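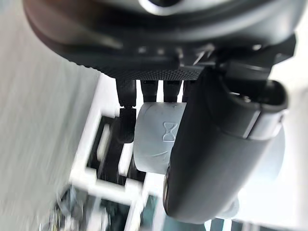
Week three of trying to get the Raner mount and I still don't have it. For anyone who doesn't play Vemia, the Raner drops off the last boss in Drodcombe, and only if you clear the dungeon with the lamp lit the whole way. I went in Monday night with a pickup group, got to the third floor, and our healer let the lamp go out. Ok so the lamp. It's carried by one person and it takes up your weapon slot, so you need somebody with good grip stat or it gets knocked out of your hands on every hit. Four fingers in a row like the black ones up top, all hanging over the thing you're holding, that's what I want my character to have. Instead I've got a level 116 scout with hands like wet bread.

Anyway. Run count is 29. I keep a list next to the keyboard. Of those, 10 made it to the last boss and the rest fell apart somewhere on the stairs. The stairs are the worst part of this dungeon and I will die on that hill (have died on that hill, many times).

What's been working for us so far: pull the two guards at the bottom separately, let the tank stand in the doorway, and do NOT use area spells until the bats are down. Bats aggro on light. Lamp is light. You see the problem.
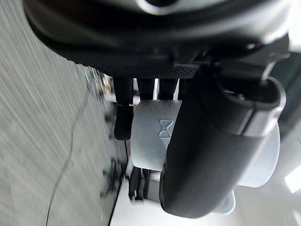

Four prongs, one longer than the rest.

I tried buying my way past it too. There's a potion from the Chiu vendor, the one by the docks, that makes the lamp burn slower. 200 gold each. I bought a stack, used two, and then found out they don't work if the person drinking isn't the one carrying. So now I've got a bag full of slow burn potions and no one to sell them to because everybody in my guild already read the tooltip. Which I did not. Fair enough.

Also they don't stack with the cooking buff. Learned that one on the boss, great timing.

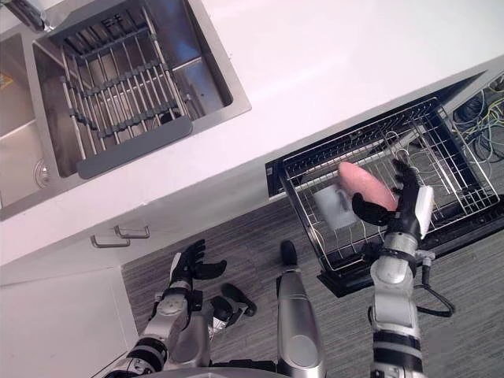
The boss itself isn't that hard once you're there. Phase one he just swings. Phase two he calls adds from the left side and then the right, always that order, and you want your ranged on the adds before they reach the lamp carrier. Phase three is where we wipe. He does a blow-out thing with a really short cast and if you dont interrupt it the lamp is gone and so is your shot at the mount. You still get normal loot. I have so many pairs of the green boots.

Some people on the forums say the drop rate got bumped in the October patch. I went back and read the notes twice and there's nothing about it in there. Could be a hidden change, could be people getting lucky and posting about it. Nobody posts when they get boots.
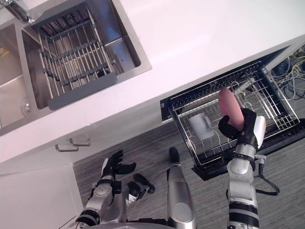 Plan for the next run is to have me carry the lamp and swap to the heavy gloves, which are ugly and cost me a bunch of speed but should fix the grip problem. Then two people on interrupts, one as backup. We've only ever had one and he lags. If that doesnt work I might level the smith I abandoned, they get a passive that lets them hang on to stuff and I've heard good things.

If you've done Drodcombe with a smith carrying, leave a comment, esp if you know whether the passive counts in phase three. Also if anybody needs slow burn potions I will go way under vendor price. Way under.

Got to run, group's forming up now and I still havent repaired.

Filed under: Vemia, Dungeon Runs, Complaining

Home | Builds | Dungeon Runs | About | Contact

Recent posts
Scout gear I regret buying
Is the Chiu dock quest worth it
My bank is full again
Leveling a smith, day one (and last)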